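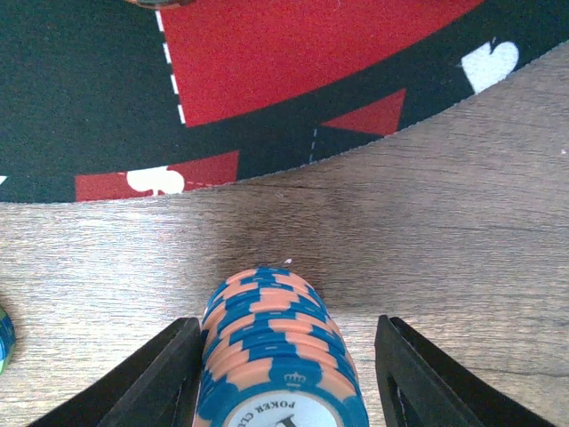

夹爪的两根手指位于一摞橙蓝相间的筹码两侧，后方是印有红色区块和白色花色图案的深色桌布。

斯特克维尔（Stekville）的机器人工作室Almont近日公开了一批由人工遥控录制的桌面操作数据，内容以整理扑克筹码为主。工作室称，这批数据共收录2,269段操作记录，其中1,525段被评为可直接用于训练，其余记录也一并公开，并附有标注，说明操作在哪一步出现偏差。

录制工作从5月开始，由12名操作员轮班完成。操作员坐在工作台旁，手持一套与机械臂关节对应的小型操纵装置，手臂怎么动，机械臂就跟着怎么动，两指夹爪的开合由食指处的扳机控制。装在腕部的小型摄像头同步记录画面，关节角度和夹爪开度也一并写入文件。

项目负责人叶夫多基娅·纳扎连科（Yevdokiia Nazarenko）说，选筹码作为对象，是看中它规格统一、容易买到，摆弄起来却不简单。单枚筹码很薄，平放在桌上时夹爪很难从侧面插进去；叠成一摞之后，夹得太松会从中间散开，夹得太紧，两端的筹码又会被挤歪。

“人用手拿筹码，几乎不用想。”纳扎连科说，“换成两根硬手指，你得把每一步都重新想一遍，先靠哪一边，什么时候合拢，合到什么程度停下来。我们想录下来的就是这些。”

按照工作室公布的说明，任务分为四类：把散放的筹码逐枚收拢，将筹码叠成一摞，把整摞筹码移到桌布上的指定区域，以及把一摞筹码分成两摞。每类任务开始前，操作员会收到一张写有目标的卡片，筹码的起始位置由另一名同事随意摆放，操作员事先不知道。每段记录的时长不设下限，超过两分钟仍未完成的，系统自动停止录制，记为未完成。

除遥控之外，团队还试用了另一种示教方式，即由人直接握住机械臂，带着它走完整个动作。这种做法上手快，新人半天就能学会，但人的手和前臂常常挡住腕部镜头，录下的画面有不少无法使用。纳扎连科说，手把手示教最终只保留在力度较大的动作中，例如推动整摞筹码贴紧另一摞，公开的记录绝大部分仍来自遥控。

遥控也有自己的问题。操作员瓦莱里亚诺·萨缅托（Valeriano Sarmiento）参加了全部轮班，他说最难适应的是没有手感。操纵装置不会把夹爪碰到物体的阻力传回来，合拢时只能看屏幕，或者抬头看桌面。

“头几天我总是夹得太狠。”萨缅托说，“后来学会了先把手指停在筹码两边，看清两侧的空隙，再慢慢收。左边空隙大就往左挪一点，不要指望夹爪自己把筹码推正。”

萨缅托所说的这一停顿，后来被写进了操作规范。规范要求，夹爪下降到筹码两侧后，必须先对正，再合拢。团队发现，早期录制的记录里，不同操作员的习惯差别很大，有人边下降边合拢，有人从斜上方切入。用这些记录混在一起训练出来的控制程序，在靠近筹码时会来回摆动，迟迟不肯下手。统一做法之后，摆动的情况明显减少。

不过，统一做法也引起过争论。部分操作员认为，规范定得太细，录出来的动作千篇一律，机械臂遇到没见过的摆法时反而不会应变。工作室最后采取折中办法，只规定接近和合拢两个环节，移动路线和放下的方式由操作员自行决定。规范中另有一条，要求操作员在夹偏时不要立即重来，而是松开手指，调整之后继续，把纠正的过程也录下来。纳扎连科说，这类带有纠正动作的记录约定单独标注，方便使用者自行取舍。

记录的评定由人工完成。每段记录由一名没有参与录制的同事观看，按照任务是否完成、筹码是否散落、夹爪是否碰撞桌面三项打分。三项全部合格的，归入可直接训练一类。被归入另一类的记录，以筹码散落最为常见，其次是超时。

工作室用第一类记录训练了一个控制程序，并在同一张工作台上进行了小规模测试。据团队介绍，程序在搬移整摞筹码时表现较稳，收拢散放筹码则仍不理想，特别是两枚筹码部分重叠时，夹爪经常从上方划过去。团队没有公布成功率，理由是测试次数还太少，换一张台面或换一种灯光，结果可能有较大出入。

数据的整理和存储由位于伍恩维尔（Wunville）的Joshi公司承担。该公司负责将画面与关节数据按时间对齐，并编写了读取工具。双方在合作初期曾为时间戳的精度多次返工，有一批5月上旬的记录画面比动作慢了一小截，未能修正，已从公开内容中剔除。

目前，数据可通过Almont的网站申请下载，高校和非商业研究用途免费，申请时需填写单位和用途，一般两个工作日内答复。商业使用须另行签订协议。下载包内附有操作规范全文、任务卡片的文本以及每段记录的评分表。已知问题单列在一份文件中，使用者如发现新的错误，可通过网站上的表单提交。

下一阶段的录制计划仍以桌面小件为对象，会加入纸牌。纳扎连科说，纸牌比筹码更薄，也更容易弯，现有的手指能不能胜任还要试过才知道，团队正在准备几种不同形状的指尖。萨缅托将负责新操作员的培训，培训内容包括半天的空载练习和一天的筹码练习，通过考核后才能参加正式录制。

工作室同时表示，新一轮录制会尝试给操纵装置加上简单的振动提示，在夹爪受力超过设定值时提醒操作员。装置改装已经开始，能否赶上下一轮录制尚未确定。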